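Takell Fold-Flat Wreath Frame, 20 inch - review
Deok-su Kwak
2024-07-03

Yes, a wreath frame in July. I make mine early, before the good dried stuff is gone, and this is when I have the porch to myself.

So. The Takell is a steel ring, hinged in 2 places, folds down to a half moon. Green coating. Comes with a roll of wire, a door hook and 6 clips. I bought mine full price at Darwish, the one with the garden shop upstairs.

Setup first. Open it, push the little sleeves over the hinges, done. One sleeve was stiff and I had to use pliers. The other slid on fine. Maybe I got a bad one.

Building on it is nice. The ring has a shallow channel so the stems sit down in it and don't roll around while you wind. I did eucalyptus and dried orange on the first one, bay leaves and a wide linen ribbon on the second. Then took it all apart and did a plain grapevine look for summer, which is whats up now. Stripping it took a while - the wire bites into the coating and you have to unpick it, not pull. Snip it every few inches if your in a rush.

Clips are junk. They hold ribbon, sort of. Anything heavier than a pine cone and they twist. I went back to floral wire after one evening.

The hook is better than I expected. Padded on the back, thin enough that the door still shuts over it, no marks on the paint so far. My old one from Brinia scraped a line down the inside of the door the first winter and I still havent touched it up. Only thing, the Takell hook is short. On a tall door the wreath hangs above eye level. Ravindran Varma, who has the apartment across from me, hung his from a loop of ribbon instead and it looks better than mine.

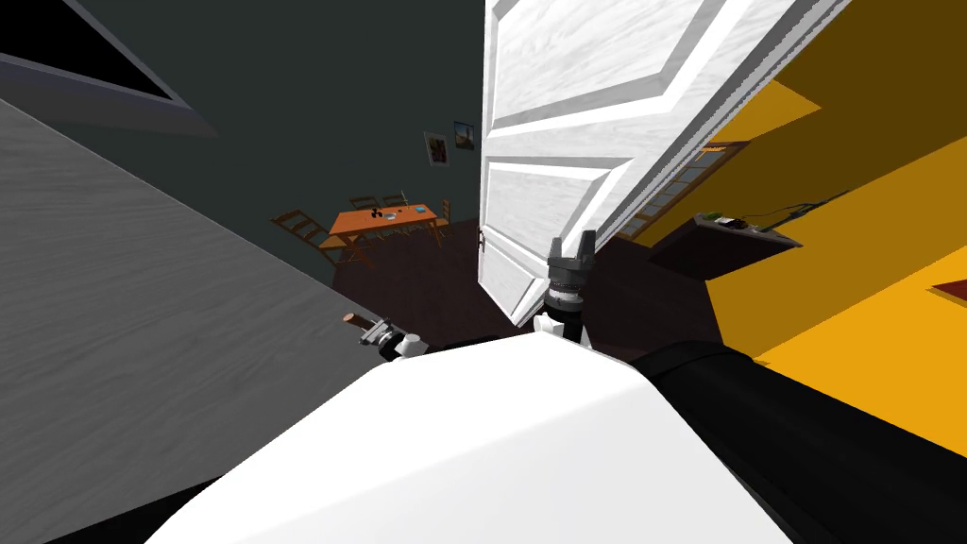 Vol. 6, No. 2 - p. 20

Storage is why I'd buy it again. Folded, it goes in the flat box with the wrapping paper. The Casten ring I had before needed its own shelf. You do have to take the greens off first, so if you like to keep a faux wreath made up all year this is the wrong frame, get a solid one.

Weather: it's been outside since April. Little bit of rust at one hinge where the pliers chewed the coating. Rest is clean.

Good - channel, hook padding, folds flat.
Bad - clips, stiff sleeve, short hook.

Would also like a smaller size for kitchen windows. Takell doesn't list one yet.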